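Open Day at Flindmont: Questions and Answers

Thank you for your interest in our open day on 09/03/2023. Please read the answers below before you write to us, because many questions are the same every year.

What will be demonstrated?

The main demonstration is called Valve Approach. A robot arm works in simulation at a table with a small valve. The valve has a blue handwheel and a brass-colored body, and the arm must bring its closed fingers over the wheel from above. Visitors follow it on the big screen in Room 3.
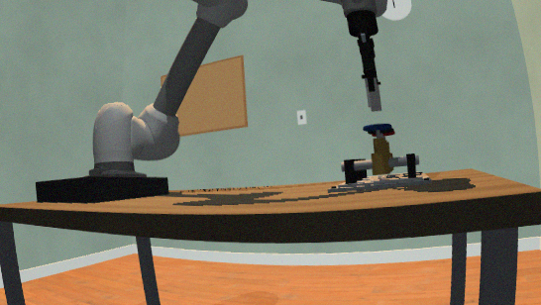 The program runs in Zeltura, our own simulation software. Each group can ask the presenter to stop it and go back to an earlier moment.

Is there a real robot to see?

In Room 3, no. Everything in that demonstration is computer-rendered. If you would like to stand near real machines, please join the workshop tour with Iwona Jasińska. Closed shoes are necessary for the tour.

How long does one demonstration take, and do I need a ticket?

It takes half an hour, with time for questions. The entrance is free, but we can admit only 500 visitors, so we ask you to register. A group in Room 3 has at most eight persons.

Why do you practice with a valve?

Turning a handwheel is a common job in a plant, and it is not so easy for a robot. The gripper should come down straight and be well centered before it touches anything. A small error in the position can become a big problem later.

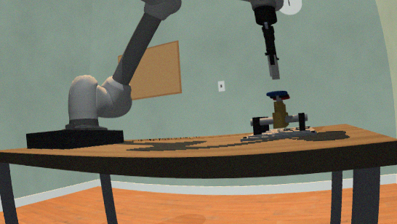
Students often ask how many attempts we have made. Until the end of August we had recorded 3,347 attempts, the bad ones included. Barbara Brzozowska will explain how her team sorts them and which ones are used again.

May I control the arm myself?

Yes, in the last ten minutes of each session. You move it with a keyboard. Children are welcome to try it together with an adult.
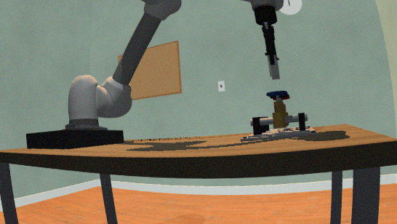
Getting Here and Practical Matters

Where is the entrance?

Please use the Zallano gate. The main gate stays closed for visitors on this day.

Can I take photos?

In Room 3, yes. In the workshop, please ask your guide first.

Is there something to eat?

The Michalski cafeteria on the ground floor is open for all guests. You can pay by card or in cash.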